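Grisell releases Skera 5, planning software for two-arm handling of cloth

TROSTANO — Grisell, a developer of control software for industrial and laundry automation, announced in January the release of Skera 5, the new version of its motion planner for robots which work with soft materials. The software is available from today for all customers with an active license.

Cloth is a difficult material for automation. A metal part keeps its shape when the robot lifts it, but a shirt or a towel takes a new shape with every movement. Older versions of Skera planned each arm separately and then checked for collisions. In the new version both arms are planned together as one system, and the distance between the two grippers is treated as a part of the task. The cloth can be kept under light tension during the full movement, without being pulled too strongly.

The second important change is in perception. Skera 5 looks for edges and corners of the garment and gives to each of them a confidence value. If the value is too low, the planner does not try a fold. It first chooses a simple action, for example to spread the cloth or to move one corner, and then looks again.

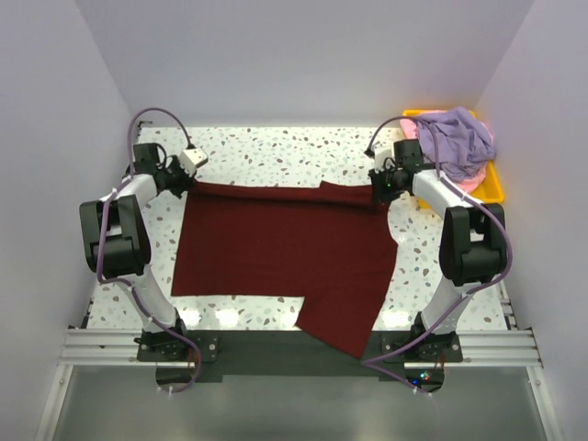 The planner calculates a new path in 80 milliseconds on a standard industrial computer, and no graphics card is necessary for this step. Operators can stop the program at any point, correct a grasp point on the screen and continue from the same place. Every correction is saved in a log, and it can be used later to adjust the settings for a certain type of garment.

Before the release, the software was tested at Pešek, a textile service company which has worked with Grisell since the first version. The test set included 482 garments of different size, color and weight. Dark fabrics received special attention, as their folds are harder to recognize under strong light.

"Our customers did not ask for faster arms. They asked for software that knows when it is not sure," the company said in a statement.

Skera 5 reads configuration files from the previous version — no conversion is needed. A trial license allows 100 hours of operation and includes the simulator, the calibration tool and the full documentation in English. Requests for a trial can be sent through the contact form on the Grisell website.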